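Chapter 6
Looking After the Kitchen Cell

The Kastari cell is set up in a simulated kitchen before any work begins on hardware. Each shift starts with a reset: the arm returns home and the sink area is reloaded.
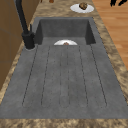

Cremilda Furtado objects that a reset hides drift in the wrist joint, and would log the joint offsets first.

Her order is followed in this chapter. Of 4,000 logged cycles, 3,822 passed the offset check.
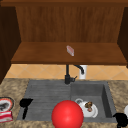

The remaining cycles are replayed one at a time – never in a batch.

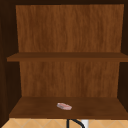

Camera alignment comes next. The small bar on the bottom shelf serves as the aiming point.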